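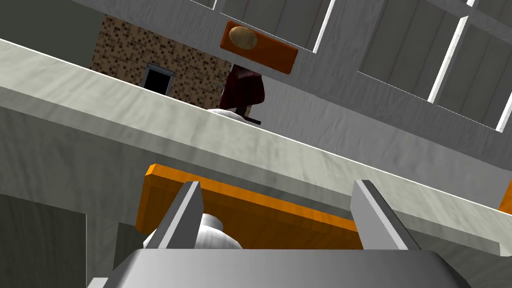
Gripper with open fingers and an orange board, computer rendering.

Polturthorpe Storage Path Records: Data Card

Version 3 of the record set. Please read the section on known gaps before using the latency fields.

Summary

Polturthorpe is a collection of host and array logs gathered from a virtualised server cluster while its storage paths were being failed over on purpose. It was compiled by the infrastructure group at Semwal to support the testing of alert rules and log parsers. Each record set covers one failover exercise, from the last healthy heartbeat before the path was withdrawn to the first full rescan after it was restored.

The collection holds 4000 record sets. They were produced on a cluster of 20 hosts, each with two fabric connections to a shared array. No production workload was running on the cluster during the exercises. Guest machines carried synthetic read and write traffic produced by Nustia, an in-house load generator.

Intended use

The records are suitable for checking whether a monitoring rule fires at the correct stage of a path loss, for comparing multipath policies under the same load, and for training staff to read host logs alongside array logs. They may also be used to test parsers against malformed or truncated lines, which have been left as they were received.

The records are not suitable for capacity planning. The array was lightly filled, and its cache behaviour would not be representative of a busy site. Users should also avoid drawing conclusions about failure rates, as every fault in the collection was introduced by an operator.

Contents of a record set

Each record set is a directory named with a sequence number. It contains the following files.

host.log: the kernel and management agent messages from every host in the cluster, merged and sorted by timestamp.

array.log: the controller event log for the same period.

paths.csv: the state of each path, sampled every 8 seconds. States are active, standby, dead and unknown.

latency.csv: read and write latency for each volume, in milliseconds.

exercise.txt: a short plain-text note giving the type of fault, the policy in force and the name of the volume group.

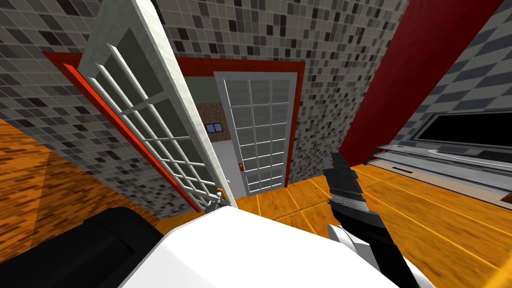
Timestamps in all files are in Coordinated Universal Time. Hosts were synchronised to a local time source before each exercise, and the measured offset for each host is written on the first line of host.log. Where the offset was greater than one second, the record set was kept and the word "drift" was added to exercise.txt.

Collection method

Logs were forwarded over a separate management network to a collector called Listen. The collector wrote each message to disk as it arrived and made no attempt to remove duplicates. A host that lost contact with its boot volume could continue to forward messages from memory for a short period, and these messages are marked with the letter M in the source column.

Faults were introduced in one of four ways: disabling a switch port, withdrawing a volume mapping at the array, restarting a controller, or limiting the bandwidth of a single link. The last of these is the least uniform. The limit was set by hand in the earlier exercises and by script from October onward, and users comparing results across the two periods should treat them as separate groups.

Processing

Host names, volume identifiers and network addresses have been replaced with stable labels. The same label refers to the same item throughout the collection. User account names were removed entirely, along with any line recording an interactive login. No other lines were deleted, and message text has not been reworded.

Known gaps

In 9 record sets the array log is missing because the controller's log partition was full. These directories contain an empty array.log so that scripts expecting the file will not stop.

Write latency is reported as zero while a volume is unreachable. This is a fault in the sampling tool and should be read as "no value". Any average calculated across a failover without first removing these rows will be too low.

The unknown path state covers two different conditions: a path that had not yet been probed, and a path whose probe did not return in time. They cannot be separated using paths.csv alone. In most cases the host log will show which of the two applied.
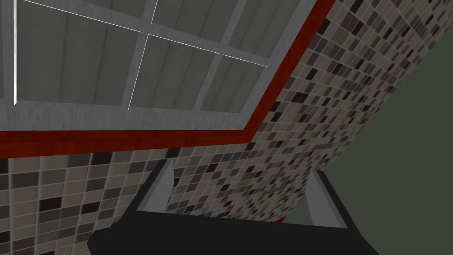
Access and licence

The collection is available on request to organisations that have signed the Semwal data agreement. Copies may be held on internal systems and shared within the receiving organisation. Redistribution outside it requires written permission. Parsers, rules and summary figures derived from the records may be published freely, provided the version number is stated.

Maintenance

Corrections are issued as a new version of the whole collection, never as a patch to single directories. A file named CHANGES at the top level lists each altered record set by sequence number. Version 2 should no longer be used, as its labels for volume groups were not stable between exercises.

Reports of errors should give the version, the sequence number and the file concerned. Where a parser has failed, please include the line on which it stopped.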